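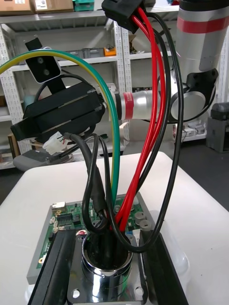

2021-10-16

Mortar notebook, Fimberg wall job. Writing this up late, hands are a mess, sorry about the smudges on the facing page.

Opened the cured bars from the putty mixes. All stored in the damp box under wet burlap, lid on. Burlap had dried out at one end of the box again. The bars at that end are chalky on the arrises and I could rub the corner off with a thumb. Other end fine. So whatever we get from the dry end isn't a fair test of the mix, mark them with a D and keep them seperate.

Batch 2306 is the one I like. Putty, sharp sand from the Laryea pit, a bit of crushed brick. Breaks clean, rings a little when tapped. Color is a touch pinker than the old joints but the old joints have a century of soot on them so who knows. Wet the broken face and it drank the water right away - good, want it to breathe.

The Gristent bagged stuff: hard. Too hard. Scratched it with a nail and got almost nothing. The brick on that wall is soft enough to dent with the same nail. Would not put it anywhere near the south face. Fine for bedding the coping maybe. Ask the supplier if they do a weaker grade before we send back the unopened bags.

Phenolphthalein on fresh breaks. Pink in the middle, clear at the rim, as expected. The rim on 2306 is wider than on the plain putty mix. Brick dust opening it up? Or just that it sat nearer the lid. Can't tell from this lot. Next lot rotate the bars in the box every few days and WRITE DOWN that it was done. 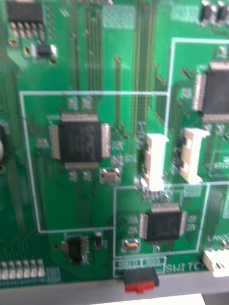 Board, close up. Big square chip and the small tan part next to it.

Sand. Sieved the new delivery and it is not the same sand as the last one. Less coarse, more in the fine pans, and there is clay in it - jar test left a brown line on top that was still hazy at lunch. Washed a bucket and ran it again, better. Washing the whole heap is a miserable job but the alternative is shrinkage cracks all over the trial panel. Could blend with what's left of the old heap. Do a small mix both ways first.

Trial panel on the back of the shed: 7 days under cover now. Hairline cracks in the top two courses where the sun gets past the sheet in the afternoon. Lower courses no cracks at all that I can find. Joints there were raked deeper too so it isn't only the sun. Beat the face with the churn brush, came up nice, aggregate showing. The flush joints look right against the old work. The slightly recessed ones throw a shadow and look new.

Things to not do again
 - mixing with the hose. Way too wet, could see it slump off the hawk
 - leaving the putty tub open over lunch, got a skin, bits of skin all through the next mix
 - trusting the bucket marks, the black marker has worn off and we are all guessing. Scratch them in

Went back through the old notes to see what we said about suction, and copying it in here so it is all in one book.
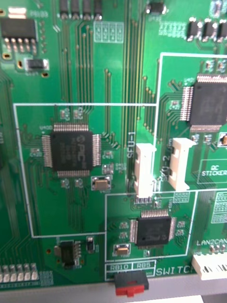

Zulten, June

Garden wall, north side, deep shade. Brick very thirsty even in the shade. Sprayed once, pointed, and the mortar went stiff in the joint before it could be pressed back. Pulled it out. Sprayed, waited, sprayed again, waited until the shine was off and then it behaved. Key thing is the back of the joint, not the face. Face can look wet while the back is bone dry. Use the bottle with the long nozzle.

Old mortar there came out with a fingernail in places and had lumps of white in it, so hot mixed or badly slaked. Snail shells too. Kept a bag of it, should still be on the shelf by the door. Worth dissolving a piece in acid and seeing what sand is left, compare with the Laryea.

Covered the work with burlap and the wind took it overnight. Use the battens.

(end of copied bit)

Same problem is going to bite us at Fimberg and worse, that face gets sun from breakfast on. Start at the shady return and work round. No pointing if there's frost forecast, and we are getting into that time of year. If it isn't finished before the cold then it waits for spring, cover the raked joints and leave it.

Still to do: rewet the burlap tonight. Make up 2306 again with washed sand, new number. Acid test on the Zulten bag. Bucket marks. Find out who has the good plugging chisel, it isnt on the rack.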